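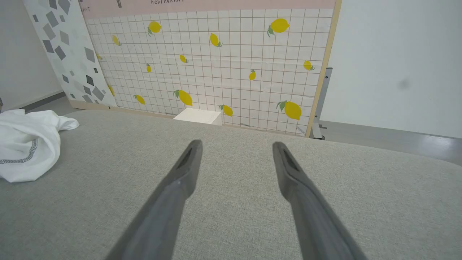 3.2 Surface and backdrop

Print this page | E-mail this article
Shares 2 | Comments 0

All layouts were carried out on the padded gray surface used in the Nurkum trials. The cover has a fine woven texture, which gives light fabric enough grip to stay in position once the hand is withdrawn. On the smooth laminate used in the first series, hems moved when the sleeves were straightened, and the body panel had to be aligned again. The padding also accepts a light press with the flat of the hand, so that small creases can be worked toward an edge without dragging the whole garment.

A printed panel with a tile and lemon pattern stands beyond the far edge of the surface. The panel was left in position for the full series. Its pattern was not used as a scale or as a reference for alignment, and all distances reported in Section 4 were taken from the garment itself.

3.3 Garment preparation

Each garment started as a loose bundle at one side of the surface. The operator located the hem first, lifted it at two points, and drew it across the surface until the body panel was open. The sleeves were extended last. This order follows the procedure of Rusu (Trarex internal note, 2/5/21), with one change: the collar is placed nearest the operator and the hem is placed farthest away. In the Trarex procedure the garment is turned the other way, and the operator has to reach across the neckline to free the sleeves.

White garments were the most difficult group to grade. Shallow creases in thin white cloth show little contrast, and the color of the surface comes through the fabric in places. Stitching in a contrasting color provides a better guide. On a raglan shirt, the two shoulder seams should run diagonally from the sides of the body to the neckline and form a regular V. If one arm of the V is bent or shortened, fabric is trapped under the shoulder on that side, even where the panel above it looks flat. The white long-sleeved shirt with gray zigzag seams in Figure 4 was graded in this way. The collar label, marked "LUCKY," reads upside down in the layout orientation and served as a check on direction. 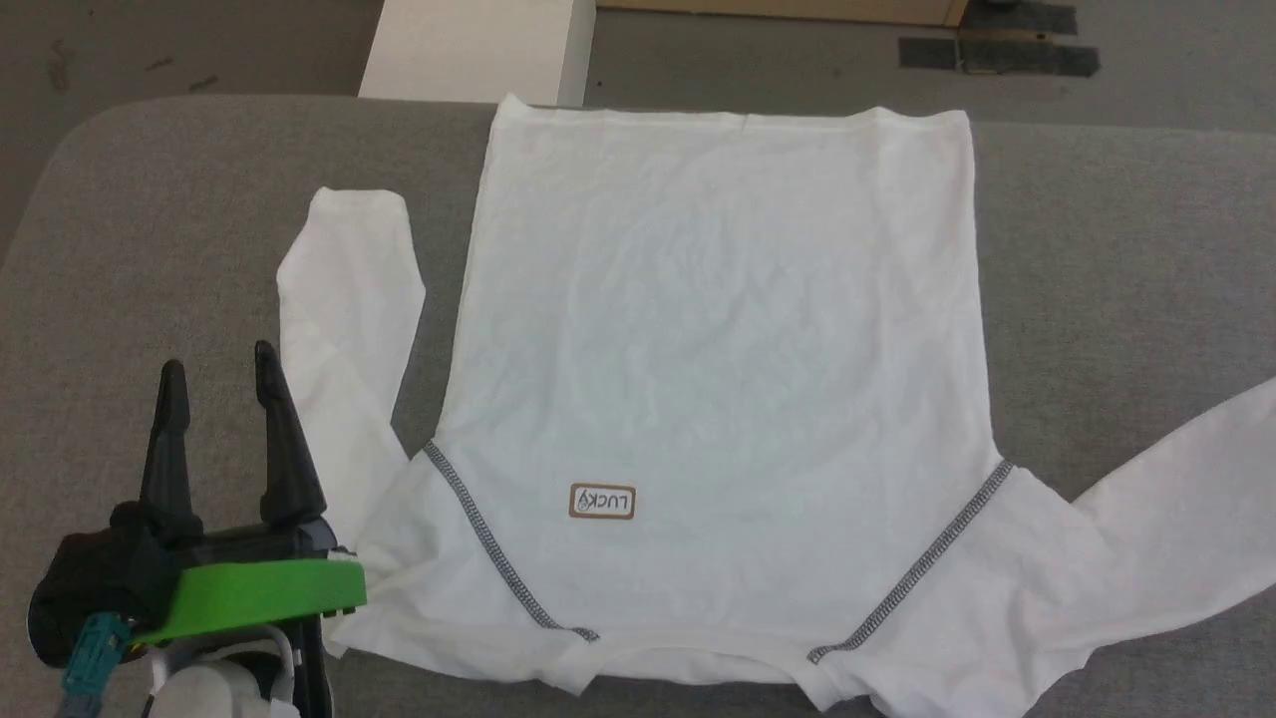 The hem was graded separately from the body. A hem was accepted as straight when its two corners could be joined by a line that the edge did not leave by more than 2 cm. Wrinkles in the body panel were scored only if they crossed a seam or reached an edge, as these are the wrinkles that carry through to the first fold. Faint creasing within the panel was recorded but did not affect the grade. Bunching at the neckline was treated in the same manner, provided that both shoulder seams remained visible along their full length.

The series comprised 468 layouts, of which 223 were accepted without correction. The remaining layouts were corrected once and graded again. Sleeves were the usual point of correction in the Lungu garments, and hems in the Zitham garments, where the knit is lighter and curls at the cut edge. The two groups are therefore reported separately in Section 4.

Contact | Copyright notice | Back to top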